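Urnico 33 Reversible Practice Jersey

Product code: UR-33R
Category: Basketball, team practice wear
Sold: singly or in team bundles

The Urnico 33 is a reversible sleeveless jersey for basketball practice, scrimmage and open gym. One side is dark, the other is light, and players change sides by turning the garment inside out. It is built for high school, junior college and adult league programs that wash practice gear several times a week.

Construction

The body is two layers of polyester mesh joined at the neck, armholes and side seams. The layers are left open at the hem so each can be printed separately. Neck and armhole openings are bound with flat rib tape. Side seams are overlocked and then topstitched. The hem is a double-needle coverstitch.

The armhole on the current version is 3 cm deeper than on the Urnico 31. The change was made after wear testing with the Tunditz women's team, where forward Dalia Morsy and two others reported binding at the shoulder on overhead passes.

Sizing

Adult sizes run from XS to 4XL. Youth sizes are cut on a separate block and are not graded down from the adult pattern. The fit is standard athletic. Players who wear a compression shirt underneath should order their usual size. Body length in adult M is 29 inches, measured from the high shoulder point to the hem. Tall versions add 2 inches and are available in L through 3XL.

Numbers and lettering

Numbers are screen printed in plastisol ink as standard. Heat-applied twill is available on the dark side only. The standard number height is 6 inches on the back and 4 inches on the front. Chest lettering can be up to 10 inches wide in adult sizes and 8 inches in youth. Artwork should be supplied as a vector file with fonts converted to outlines. Proofs are issued within 23 hours of receiving usable artwork.

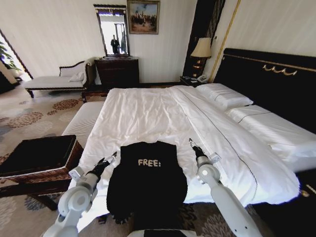 Chest lettering should be specified before numbers, as its position sets the upper limit for the front number. Block capitals are the default typeface and need no license. Short words hold their legibility best at court distance: "FREE!" in light beige across the upper chest of a black sleeveless vest is a good guide to contrast and placement. Script and outlined faces can be printed at a minimum stroke width of 2 mm. Fine detail below that size will fill in.

Care

Machine wash cold with like colors. Do not use fabric softener or chlorine bleach. Tumble dry low or hang dry. Do not iron printed areas. Remove from the dryer promptly, and store folded with the printed faces apart.

Ordering

The team bundle contains 15 jerseys in any mix of adult sizes. Numbered orders require a roster sheet. Stock colors ship from the Janevski warehouse, which held 1,478 units in adult sizes at the February count. Custom colors are cut to order and cannot be returned. For roster changes after proof approval, contact Mirsad Trajkovski in team sales.

Related items

Urnico 31 Practice Jersey, single layer
Urnico Reversible Short, 9-inch inseam
Nalura Compression Top, sleeveless
Nalura Shooting Shirt, long sleeve
Mesh Laundry Bag, team size
Roster Sheet and Artwork Template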